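Waronari project: progress report to the Gallatico Fund
Monday, August 17, 2026
Prepared by Lorraine Hollis, with contributions from Teun Goossens and Lowri Kemeys
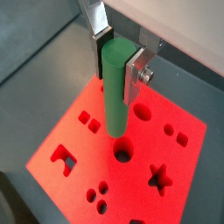
This report covers the work done since our last report in May. The project is looking at how a robot arm can learn to fit parts into matching holes from a modest number of human-guided runs, using a wrist camera and no force sensor. The main points are that the recording of guided runs is complete for the round peg, the first trained controller works well enough to compare against our baseline, and the work on other shapes is behind plan.

1. Recording of guided runs

We have now recorded 907 guided runs. In each one an operator steers the arm from a start position, brings the part over the board and lowers it into the hole. Lowri Kemeys and Karlijn Vanhove did most of the steering. Start positions were drawn from a list made beforehand so that the operators did not drift towards the easy ones.

Of these runs, 101 were set aside after checking. Most of them had a gap in the camera stream or had been stopped early by the operator. We had first planned to keep the stopped runs as examples of what to avoid, but the labels were not consistent between operators and we decided to leave them out for now. They are stored and can be relabelled if there is time at the end.

The board is moved between runs as well as the start position. In the first weeks it was only shifted sideways. From June on it was also turned, and the later runs are noticeably harder for that reason. The two groups are kept apart in all the results.

2. Training and first results

Teun Goossens trained the controller, which we call Tamuno, on the checked runs. It takes the wrist view and the arm's joint angles and gives small movements as output. Training takes roughly 30 hours on our own machine, so we can try two or three versions a week.

The test set is 216 trials with start positions that were not used in training. Tamuno did better than the baseline with the board shifted and also with the board turned, though the gap was smaller in the second case. The baseline is the search routine from the first year of the project, which lowers the part, lifts it and tries again in a spiral. It is slow but does not need any training data.

Two kinds of failure account for nearly all the missed trials:

Late tilt. The part is over the hole but leans a little as it goes down, and the edge catches on the rim. The fingers hide part of the hole at this stage, and the controller seems to rely on what it saw a moment earlier.

Wrong target. The arm settles over a different opening of similar size. This happened mainly with the board turned. It was rare when the start position was close to the correct hole.

For the late tilt, Teun has tried giving the controller a short history of views in place of a single one. Early trials are better, but we have not yet run the full test set and would ask that this is not quoted as a result.

3. Other shapes

This part is behind. The plan was to have a second shape recorded by the end of July. The finger pads had to be replaced twice because the part slipped when it touched the rim, and each change of pad meant repeating the camera calibration. The third set, supplied by Gaka, has held up so far. Recording on the second shape starts next week with Karlijn as main operator.

Shapes that must be turned to the right angle before they fit will need more runs than the round peg, for which the turn does not matter. How many more is one of the questions the project was set up to answer, so we do not want to cut this part short. We propose to drop the planned comparison of two camera positions and use that time here instead. Ute Vogler has looked at the budget and no extra money is needed for the change.

4. Staff and spending

Lowri moved to full time on the project in June. Spending on equipment is slightly over the line because of the pads, and spending on travel is under it. The total is within the amount agreed for the year. The detailed table has been sent separately.

5. Next period

– Run the full test set with the short-history version of Tamuno
– Record and check guided runs for the second shape
– Write up the round peg results, with the shifted and turned board reported separately
– Release the checked runs to the project partners, once the file format is settled

We would be grateful for a decision on the change proposed in section 3 before recording on the second shape is finished. Questions about the test results can go to Teun and anything on the budget to Ute.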